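5/1/21

Long one. In by seven, home after dark, feet killing me. Writing this fast before I lose it.

Beans again. Rosalind Holloway wants 80 good takes of the tube task before the Esness people get their copy, and we had 41 when I sat down this morning. Got a fair few done. Threw out more than I'd like - the first bunch had a sync problem on the right hand, so those are gone, no argument. Annoying. My best ones were in there, of course.

Trick with the tube is to slow down before you touch it. I rush, it tips, take is dead. Rosalind says leave some of the fumbles in, the model has to see a recovery now and then. Ketilsson says no, clean only, sort the fumbles into their own folder. They went back and forth on this all thru lunch. I ate my sandwich. I lean her way but I'm not the one training it.
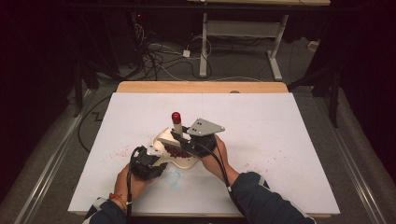 Wrists sore by afternoon. The grippers aren't heavy, it's the holding still. Tried resting between takes like Ketilsson does, shook my arms out, helped a bit. Also you forget how to use your real fingers after - dropped my keys twice in the parking lot.

Total for the whole Nestider set is 3,129 now, all tasks. Sounds like a lot. Rosalind says it's thin on anything with two hands, so guess what I'm doing next week. She wants new start positions too, says mine all look the same. Fair. I do put things down in the same spot every time, didnt notice till she ran a bunch of them side by side.

Labeling is behind. I said in April I'd write better notes per take and I have not. Half of mine just say "ok". What does ok mean?? Must fix. Starting tomorrow: grasp, slip, who was wearing the set, why rejected.

Need to do:
- ask about the Clokbridge drive, nearly full
- longer cable tie for the right side
- recheck the 7 takes I marked maybe
- call Mom back

Ketilsson did a run at the very end while I was packing my bag, one smooth go, and I was a little jealous. Watched it back with him. He pauses before every grasp. Going to steal that.

Bed. Alarm set.

Recent entries
Drive swap, again
Two hands is harder than one
Rain, bad coffee, good takes
Notes on folding
April catch-up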